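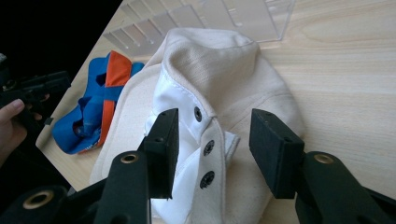 Boné bege sobre a mesa, entre os dois dedos da garra.

Sincronizar a abertura da garra com o vídeo do punho

Neste tutorial explico como alinho o sinal de abertura da garra com as imagens da câmera, antes de treinar uma política de controle. Uso o pacote Calero para ler os registros e o Fletside para ver o resultado. Os comandos são para Linux e supõem que a calibração da câmera já está feita.

O problema

A câmera e o codificador da garra têm relógios separados. Com objetos rígidos, um atraso pequeno quase não se nota. Com tecido, sim: um boné dobra-se logo que as almofadas o tocam, e a política aprende a fechar a garra no momento errado.

Passo 1 – Exportar os dois fluxos

Na pasta da sessão, execute:

calero export --stream video --stream grip sessao_boné

O programa cria uma pasta com os quadros e um arquivo grip.csv, que tem duas colunas: tempo e abertura. Se o nome da sessão tem acento, como o meu, verifique que o terminal está em UTF-8. Perdi uma tarde inteira com isto.

Passo 2 – Medir a abertura na imagem

Os dedos são pretos, e sobre um tecido claro a segmentação por limiar funciona bem. Limite a busca à região das almofadas e calcule a distância entre as faces internas em cada quadro. Tenha cuidado com botões de pressão escuros: no boné bege há três, e um deles pode entrar na máscara como se fosse parte do dedo. Eu elimino as regiões pequenas com esta opção:

calero width --min-area 100 --roi pads

Se há uma segunda garra no campo de visão, a região de busca deve também deixá-la fora.

Passo 3 – Estimar o atraso

Normalize as duas curvas e calcule a correlação cruzada:

calero align --ref video --target grip

O valor impresso é o atraso em quadros. Nas minhas sessões costuma ser 2. Se aparece um número muito maior, quase sempre a garra ficou parada durante grande parte do registro e a correlação não tem onde se apoiar. Neste caso, corte o início e repita.

Passo 4 – Verificar no Fletside

Abra a sessão e ative a camada "grip". Procure um fechamento completo e avance quadro por quadro. A curva deve começar a descer no mesmo quadro em que as almofadas começam a aproximar-se. Repita a verificação perto do fim do registro – se ali a diferença é outra, os relógios têm deriva e um atraso constante não basta. Para isso existe a opção --drift, que ajusta uma reta.

Passo 5 – Gravar

calero write --apply-offset

O arquivo original fica intacto. O novo recebe o sufixo _sync, e é este que deve indicar na configuração do treino.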